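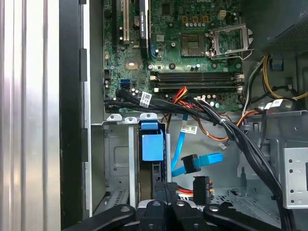 # Hirnby Party Pages

Hello, and welcome! Hirnby is a little collection of 774 short write-ups of celebrity birthday parties, gathered from the Flikomance gossip pages and typed up over a good many evenings - cake themes, outfits, guest lists and all.

## What you get

Each row holds a headline, the party theme and the story text, which never runs past 2000 characters. Outfits are noted in 688 of the rows. Please go gently with children's names; I left them out wherever I could.

Last updated January 2, 2021.

## Comments

**votberg_reader:** Lovely stuff! Row 2 has the theme spelled wrong, I think.

**teacup44:** Will there be weddings too? I'd happily help with typing in April.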